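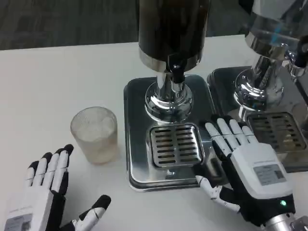 Figure 4.1 Two drink dispensers side by side on a white table, with a frosted glass cup.

Chapter 4
Waiting in Line

My first real job was at the Astbridge conference center, where I stood behind a drinks table during breaks and got blamed for the line. I was nineteen and I poured fast. The line was still terrible every morning at 10:15, and every morning my supervisor told me to pour faster. I did try! I spilled a lot of coffee that April, and the line stayed right where it was.

I've been thinking about lines ever since, and this chapter is where I get to tell you what I wish I'd known then. If you've read Chapter 3, you already know how to measure how fast a process can go when everything runs smoothly. Now we let the customers in, and customers don't show up smoothly. They come in clumps, they stop to chat, they change their minds about milk.

Let's start with a puzzle. Suppose a counter can serve 91 people an hour, and 80 people an hour show up. There's plenty of room to spare, so you might guess that hardly anyone waits. Now suppose the crowd grows to 89 an hour. We can still serve more people than arrive, so we should still be fine, right?

Write down a guess before you read on. How much longer does the average person spend at the counter, from joining the line to walking away with a drink?

In the simplest model we'll build (one server, random arrivals, random serving times, and a line that has been going long enough to settle down), the average goes from a little under five and a half minutes to 30 minutes. Nine more people an hour, and a quick stop turns into most of a lunch break. When I first worked that out I was sure I'd dropped a decimal point, so I did it again on the back of a Fiser parts catalog and got the same thing.

What matters is the gap between the two rates. With 80 arrivals the gap is 11 people an hour, and with 89 it has shrunk to two. Divide one hour by the gap and you have the average time — we'll prove this in Section 4.3, and the proof is shorter than you'd think. For now, try it with a few gaps of your own and watch what happens as the gap gets close to zero.

Of course, a coffee break isn't a line that has settled down. Everyone comes out of the same door at the same moment and the whole thing is over before the muffins are gone. For that kind of rush we need a different tool, the buildup diagram, and you'll draw your first one by hand in Section 4.2. Please do it by hand, even if you have software. My co-author, Ada Colombo, likes graph paper for this and I've come around to her side.

We'll follow two longer cases through the chapter. The first is the Dogbe ferry ticket office, where a second window was added and complaints went up. The second is a walk-in clinic in Bondum, where the manager, Njål Berge, let us look through his sign-in sheets and was very patient with our questions about them.

Before you start, make sure you're comfortable with:

Rates and units, especially switching between people per hour and minutes per person (Section 3.1)
Averages and spread (Section 2.4)
Reading a process map (Section 3.2)

Warm-up

Pick a line you stand in often, at a bank or a bakery or the campus printer. Watch it for half an hour without joining it. Note the time each person arrives and the time each person leaves, and keep your notes. You'll need them for the first exercise in Section 4.1.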